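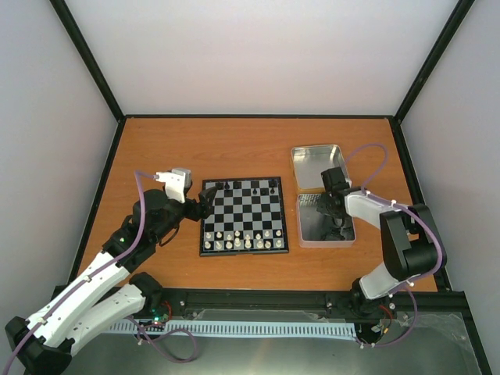

4. Preparing the Board and Starting the First Game

Before you start this section, the Stelura chess clock must be charged and the Fluvuvley app must be installed on your phone or tablet. If you did not do this yet, please go back to section 3.

4.1 Placing the board

1. Put the board on a flat and stable table. Leave enough free space on one side for the clock.
2. Turn the board so that each player has a light square at the right-hand corner.
3. Set up the pieces. The rooks go in the corners, then the knights, then the bishops. The queen stands on the square of her own color. The king takes the last free square, and the pawns go in the row in front.
4. Agree with your opponent on which side the clock will stand. In club games, the player with the black pieces usually chooses.

Note: The clock does not read the moves from the board. You can use it with any board and any set of pieces.

4.2 Connecting the clock

1. Press and hold the power button until the display shows the word READY.
2. Open the app and choose Add Clock.
3. Wait until the name of your clock appears in the list. This can take some 20 seconds.
4. Touch the name. The display shows a code, and the same code must appear in the app. If the two codes are different, touch Cancel and begin again from step 2.
5. Touch Confirm. The clock makes one short sound.

Caution: Do not switch off the clock while the app is updating it. If the update is interrupted, the clock may not start again and you will have to send it to a Vasau service point.

4.3 Setting the time

1. In the app, open Time Control.
2. Enter the main time for each player. Both players get the same time unless you switch on Handicap.
3. Enter the extra time per move. For beginners we recommend 2 seconds or more.
4. Choose Send to Clock. Check on the display that both sides show the correct time.

Note: The settings stay in the memory of the clock also when it is switched off. If you play always with the same time, you can skip this part the next time.

4.4 Starting and stopping

1. The player with the black pieces presses the lever on his or her side. The time of White begins to run.
2. After each move, press the lever with the same hand that moved the piece.
3. To make a pause, press the middle button once. Press it again to continue.
4. At the end of the game, hold the middle button until both sides return to the starting time.

Caution: Press the lever gently. Hitting it hard can damage the contact under it, and the warranty does not cover this damage.

4.5 If something does not work

The clock is not in the list: Check that Bluetooth is on, and that no other phone is connected to the clock.

The display is weak: Charge the clock with the cable from the box.

The time runs on the wrong side: Pause the game, open Correct Time in the app and touch Change Side.

Continue with section 5, Saving Your Games.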